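Robotics Club Boards > Student Projects > Hand-off task, week 9

clestex_fan
Big night for the Ivach team! The hand-off demo is finally on the hall floor and I'm still buzzing. The task is simple on paper: pick up a flat card, hold it out to a person, let go when they take it. Flat stuff is so much harder than the foam blocks we did in March (thin edge, slick face, nothing to wrap a finger around).

nalton_ben
What grip did you end up with? We tried fingertips only and kept dropping ours.

clestex_fan
Pinch grip, with a padded finger flat on the face and the metal linkage closing from the other side. Sawsan Salameh wrote the grip code and she's a machine. We do 12 tries per run. And we use a BLACKPINK fan club card, the 全球粉丝后援会 one, so people want to come up and take it!

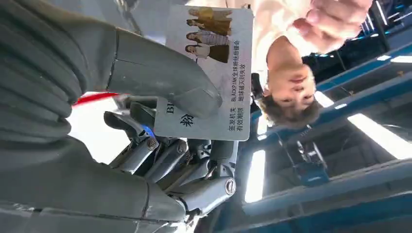

Re: Hand-off task, week 9 (page 2)

szekeres_z
Zoltán Szekeres here, Shboul team. Nice grip, but I don't love the padded finger covering that much of the card. You've got part of the big lettering hidden. If the rules ask for the face to be readable, that costs you 2 points.

clestex_fan
Rule 14 only says "presented toward the person." I read that as direction, not readability.

szekeres_z
And I read it the other way, ha. Ask before Wednesday.

mina_t
I'm with Zoltán on the rule, but please keep the padding!! We ran bare metal fingers all last season and every card came back scratched.

nalton_ben
Can't you just pinch closer to the corner?

clestex_fan
Tried it. The card swings as soon as the arm moves. Sawsan wants to shift the padded finger a little toward the edge and slow the arm down, so that's the plan for the next session.

szekeres_z
Slowing down I can get behind. What's your release trigger? We watch for a tug on the wrist sensor and it fires early all the time.

clestex_fan
Same idea, but the tug has to last a moment before the fingers open. I'll ask Sawsan if I can post that part of the code.

mina_t
Yes please! Also where do I get that card lol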